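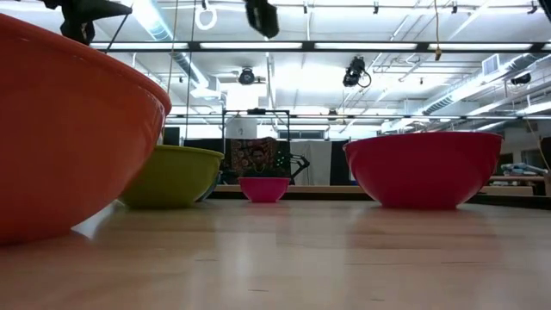 17 Aug 2022 – Jonditier bench, bowl nesting task

Continued with the nesting set today. The task text in Kombo is unchanged: the small bowl goes into the next larger one, until the whole set is one stack. Both arms are allowed, and the operator chooses which hand takes which bowl. I ask only that the choice is made before the arms begin to move, as a change of mind in the middle gives a long hesitation in the recording, and last month the policy learned this hesitation very faithfully.

The joint offsets were checked before the first episode. The left wrist had drifted again and I ran the Stitero calibration on it twice. After the second run the error stayed within the limit. Please write it here if you see the same, I would like to know if it comes with the warm room or with the long sessions.
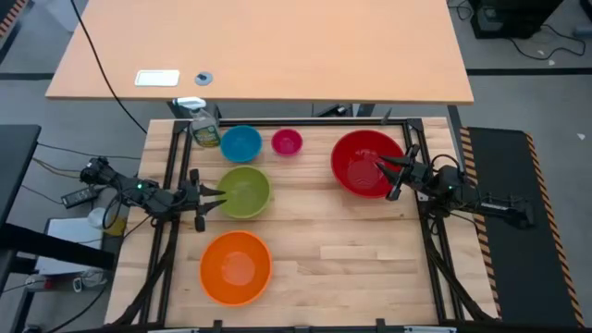 Start positions are the main thing I want to improve. In the July data the bowls stand almost always in one row, and the model then goes to the place where a bowl usually is, without much use of the cameras. So now the layouts must be more spread. A start such as the one with the red bowl away to the right, and the blue, green and orange ones one below the other on the left, is good, and I would like to have its mirror version also. The small pink bowl should change its neighbour often. The spray bottle can remain at the back corner for this batch, but in the next batch it should be moved or taken away, otherwise it becomes a landmark for the policy.

The counter in Kombo shows 2799 episodes for the whole task, all operators together. I marked 3 from this morning as rejected:
– one with the gripper closed on air and the episode saved anyway
– one where the right arm stopped by the force limit
– one with no wrist video (the file exists but it has zero length)

The third worries me more than the others. Jorkico should refuse to save when a stream is missing, and it did not. I have opened a ticket.

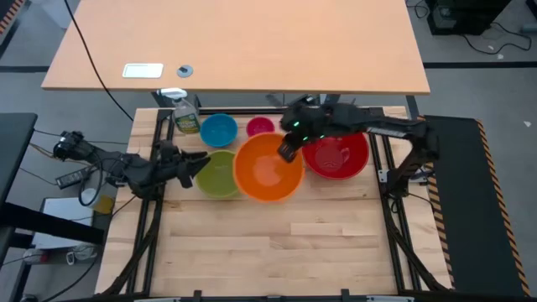
About the grasp on the rim: it is better to come from above with one finger inside and one outside, and to close slowly. When the operator closes fast, the bowl turns a little and the second arm has to correct it. Such corrections are useful to have, but I do not want them in every episode. My proposal is to keep them and give them the tag "recovery", then we can decide the share at training time.

To do:
– 5 new start layouts, drawn on paper and put into the Kombo notes
– repeat the left wrist check after the lunch break
– ask for the old July episodes to be moved to the archive before September
– replace the cable tie on the right arm, it is worn

Training run on the new batch is planned when the mirror layouts are recorded. Seed and config same as the previous run, only the data changes.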